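Clotis 90 Application Tape - Lesico

Clear paper-free transfer tape for cut vinyl lettering and decals. Medium tack. Picks up small letters cleanly, lets go of the vinyl once it's down. Made at our Pristhorpe unit, slit to width same day if ordered before noon.

Good on glass, painted metal, most sign boards. Not for textured walls, ask for the high tack version. 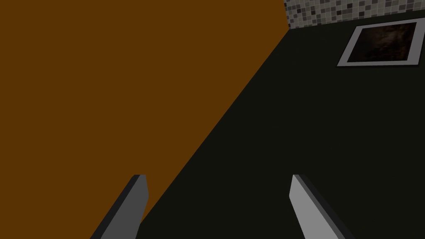 Two fingers, open, grey with darker outer strips.

Spec
Thickness: 90 micron
Roll length: 100 m, core 3 inch
Widths: up to 486 mm, other sizes cut to order, min 5 rolls
Adhesive: water based acrylic
Colour: clear, faint blue tint

How to use
Weed the vinyl first. Lay tape from the middle out, squeegee firmly, turn over and peel the backing away at a low angle. Small text, go slow. If letters stay on the backing press again and leave it a few minutes.
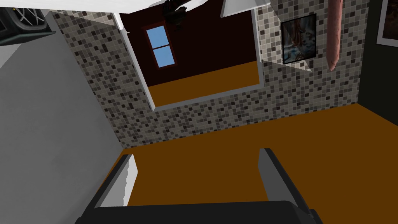 Storage and ordering
Keep rolls boxed, on end, out of the sun. Best used within a year of delivery. Old rolls get grabby at the edges, trim and they are usualy fine.

Samples free, 3 sheets per pack. Trade accounts and pallet prices through Ajayi Sign Supplies, or use the enquiry form. Please state width and qty when you oder.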